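Merrick coaches' clinic, morning session - my notes, do not hand out

Start on time even if the back rows are still getting coffee. Mic check first. Last year nobody past row five heard a word.

OPEN

Thank Grelstead for the gym. Say what the talk is: help-side defense, high school level, mostly man to man. Not a zone talk. If somebody wants zone, catch me at lunch.

Quick background - took over a team that gave up layups all winter. We guarded the ball fine. One pass away, fine. Two passes away we were standing next to our man watching the game. That's the whole talk right there, could sit down now (pause, maybe a laugh)

PART 1 - WHERE THE FEET GO

Weak side defender, one foot in the paint minimum. Two passes away, both feet. Kids hate it. They think their man is open. He is open! He's also 24 feet from the ball and the skip pass takes forever to get there.

Point to both - hand at ball, hand at man. Old school, still works. Don't let them turn their head all the way, open the stance instead.

Move on the pass, not on the catch. Say it twice. Say it slow. If you're moving when the ball is already caught you're late and now it's a foul.

Demo: need 3 kids on the wing and corner spots, ask for them before I start talking or it eats five minutes.

PART 2 - THE ROTATION

Baseline drive. Low man comes over, meets the ball OUTSIDE the lane. Outside. Not under the rim with his arms up hoping for a charge.

Next guy drops to take the low man's man. We call it "sink". Call it whatever you want, just one word and everybody yells it.

Top guard splits the two left over. This is the spot that breaks down, every team, every year. He falls asleep becuase the ball is on the other side.

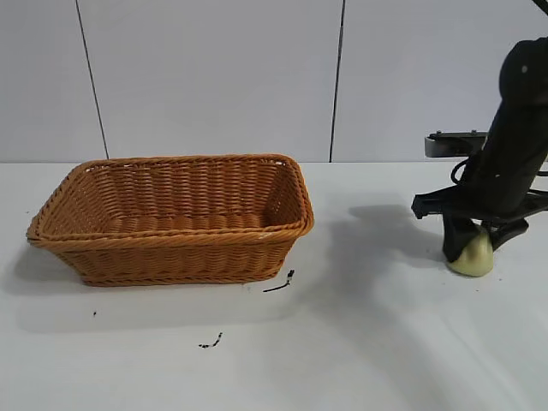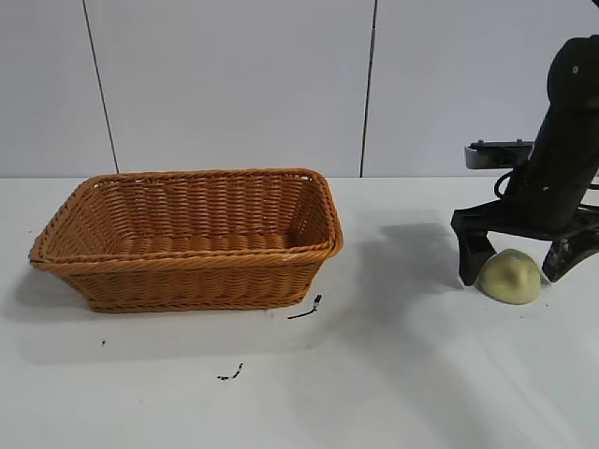
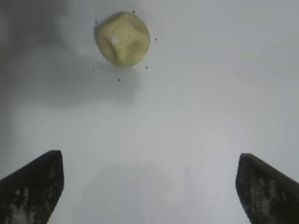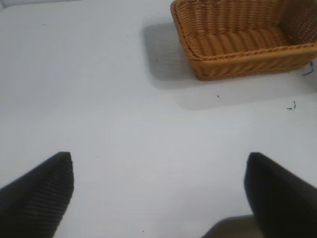

Sinell game - tell this one short. We're up at half, they figure out our top guard isn't splitting, drive and kick, drive and kick, corner open every time. Gave up 31 in the second half and most of it came out of that one corner. My fault, I'd drilled the first two rotations and never the third. Went home and rewrote the practice plan.

Drill: shell, four on four, but no points for a stop. Point only if all four yell and all four move. Offense can skip it any time. Run it 2 minutes, switch, no longer than that or they get sloppy and you're teaching sloppy.

PART 3 - CLOSEOUTS

Sprint two thirds, chop the last bit. High hand. Butt down - they'll come in standing straight up, all of them.

Know who you're closing on. Shooter, run him off the line. Non shooter, short closeout, stay in front, let him think about it. Put it on the scouting sheet in one word per player. More than one word they don't read it.

Trukatico ran us off the floor in July with pump fakes. Every kid I had left his feet. So now: nobody jumps untill the ball leaves the hand. In practice if you bite, you're out, next man in.

IF TIME (probably won't be)

Late clock switches. Boxing out after a rotation - you box whoever is closest, forget your man.

Questions. Repeat the question into the mic before answering. Someone will ask about hard hedging ball screens - say we don't, we're not quick enough, move on.

Get off by 10:45, next speaker needs the hoops.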